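Wotudow: a robot kitchen inside a computer

Ages 8 and up

Wotudow is a program made by Ciladus. It lets you practice giving jobs to a robot arm. The arm, the counter and the food are all drawn by the computer, so a dropped mug costs nothing.

What is a simulation?
A simulation is a computer model that follows rules. In Wotudow the rules say how heavy each object is, how it slides and when it tips over. The computer works out these rules many times each second and then draws the result.

How does the arm know what to do?
You build a list of steps. A first list might have three:
1. Move above the bottle.
2. Lower the gripper.
3. Close the gripper.
A gripper is the robot's hand. If it closes too soon, it misses. Change one step and run the list again.

What do you get?
The kit has two parts, the program and a printed book of jobs called Sanna. The jobs start with one object and get harder as more things are added to the counter. An adult needs to install the program.

Word to know
Joint: a place where the arm can bend or turn.
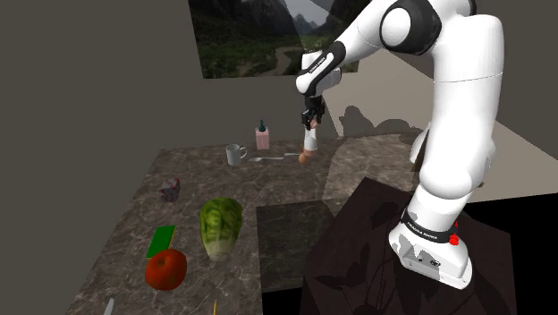
CURKITCOMBE, 8 Jan 2026

The gripper hangs over the small white bottle. A mug and a spoon are on the counter as well, and the arm must not hit them. A free update with three new jobs is planned for April.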